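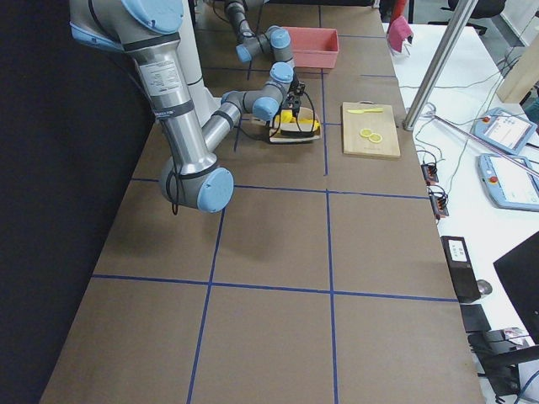 **Moen forum > Control & Planning > Two arms, one table: second arm stalls when the first goes low**

**flatwasher_k**
Running Moen on two six-axis arms that share a table. Each arm has its own planner instance and they publish swept volumes to each other. Works fine until one arm drops its gripper to table height. Then the other one gets "no valid plan" for anything in the middle of the table and sits there until the first arm lifts.

The log line is always the same:

`planner_b: goal rejected, overlap with reserved volume (planner_a), 80 mm`

There's plenty of clearance between the links when it happens. I can jog arm B by hand from the pendant to the exact goal pose without getting near A. So it's the reservation that's too fat, I think. Where do I turn it down?

**Narnoslow_dev**
What's your `reserve_horizon` set to? Post the config block.

**flatwasher_k**
```
reserve_horizon_ms: 600
reserve_padding_mm: 80
replan_on_release: false
workspace: single
```
All stock except the workspace line.

**Narnoslow_dev**
Padding of 80 is your rejection distance. It's applied to every link, including the forearm, and when the wrist is pointing down the forearm volume covers a lot of table. Drop it to 30 and see. Also set `replan_on_release: true` or B will keep the stale rejection until something else triggers it.

**gantry_pete**
I wouldn't touch the padding first. It's there to cover tracking error at speed. We cut ours in March and had a wrist-to-elbow contact inside of an hour. Slow one, but it bent a finger.

Use zones. Tape a grid on the table, give every square an ID, and let each arm lock the squares it needs. You can read the state at a glance and so can anyone walking past. We've done it that way on both cells and I've stopped reading planner logs for fun.

**flatwasher_k**
I already have a grid. Blue tape on cardboard. I only use it for placing objects so the start layout is repeatable between runs. The software doesn't know about it.

**Narnoslow_dev**
Zone locks don't help with what's above the table. A forearm reaching over a square blocks it as much as a gripper inside it, unless you lock every square under the arm, and then you're back to one arm moving at a time.

**gantry_pete**
You lock every square under the forearm. Yes. It's conservative. It also doesn't hit things.

**tinlizard**
Had this same stall on a food-prep style task. One arm picking out of a shallow tray, other one supposed to be bringing a bin forward. Two things fixed it for me:

1. Per-link padding. It's in the Flokolside branch, not in main yet. I run 60 on the upper arm and forearm and 25 on the gripper.
2. Shorter horizon. 600 ms is long for a pick. The gripper is hardly moving at that point but the planner reserves as if it might leave in any direction.

**flatwasher_k**
Tried the horizon at 250 with padding untouched. Rejections went from constant to now and then. Ran it overnight in sim on the Zelville scenes: 918 pick attempts, 11 rejections, all with the near arm at full reach.

**gantry_pete**
Sim has no tracking error. What does it do on hardware?

**flatwasher_k**
Haven't run it at full speed on hardware. At quarter speed it's fine, no contacts.

**Narnoslow_dev**
Log commanded vs. measured joint positions for both arms while you bring the speed up. Take the worst case at the tool, double it, and use that as your padding. Then you have a number you measured and this argument can stop.

**gantry_pete**
I can live with that. Measure it with the cables on, though. The drag from gripper wiring changed ours by more than I expected.

**tinlizard**
Also check where your camera mounts and side table are in the collision model. Mine had the side table 50 mm too high, and it took out a whole set of elbow-down solutions. Looked exactly like a reservation problem until I turned on the rejected-goal overlay.

**flatwasher_k**
Checked. My side table was modeled as one box, including the height of the equipment sitting on it. Split it into two boxes and six of the 11 went away. The other five still name planner_a in the log, so those are real reservation overlaps. I'll do the tracking error logging next and post the config when I have it.

**Narnoslow_dev**
Put the overlay screenshots in the same post if you can. I want to see which link it is.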